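Vullance opens hand-teaching program to homes in Prirkthorpe

31st October

24 shares | 3 comments

The robotics company Vullance has started a program in Prirkthorpe in which people teach household tasks to robots from their own homes. The participants do not write any code. They hold a gripper in the hand, do a simple job with it on a table or a bed, and the recording of this work is sent to the company, where it is used for training.

The program has the name Bakura. According to Vullance, 437 recordings were accepted in the first stage, and the second stage will begin in November. The company wants to reach 2,074 accepted recordings before it tests the result on a robot arm in its own workshop.

Until this year, Vullance collected its material mostly by remote control. An operator sat at a desk and moved the arm from a distance, while watching a screen. The company says this method gives very exact data about the joints of the arm, but it is slow and tiring for the operator. It also needs the full robot to be present. With the hand-held tool, a person can work at nearly normal speed, and the tool can be carried to any room.

There are some difficulties also. A person moves the wrist in ways that the arm of the robot cannot always copy. For this reason the software checks each recording and refuses those in which the hand turned too far or too fast. In the first weeks many recordings were refused. Participants now receive a training session of one hour, and after it they practice at home with light things such as cups, towels and small boxes.

Remote control was not given up completely. Tasks which need force, for example opening a stiff drawer or pulling a plug, will still be shown by an operator at the desk in Vullance's building on Dimaculangan Road. The two kinds of recordings will be kept separate at first and joined later, when the company knows how well they fit together.

Vullance prefers to work in lived-in rooms. A robot which has learned only in a laboratory, the company explains, is easily confused by a patterned sheet or a curtain. Participants are therefore asked not to tidy up specially before a session. They should only put away letters, photographs and other private papers.

The kitchen part of Bakura deals with small appliances, jugs and lids, and the bedroom part with folding of cloth and blankets. In many homes the two parts take place in the same room, and the company has accepted this. 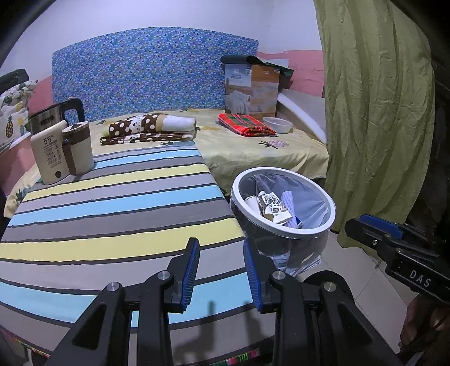
Last modified: 31 Oct, 16:42

Two grippers at work by a table with a striped cloth. On the left side are a cream-colored jug and a kettle-like appliance of brushed metal, and on the bed behind lie a polka-dot blanket and a folded plaid cloth.

Each household can borrow the tools for up to two weeks. Vullance pays for accepted recordings only, and the payment is made at the end of the loan. Around 400 more recordings are expected from the homes which have already registered.

People in Prirkthorpe who wish to take part in the second stage can leave their address at the Vullance reception desk. Participants must be adults, and everyone who lives in the home has to agree in writing before the first session.

Contact the newsroom | Copyright Prirkthorpe News Page | Back to top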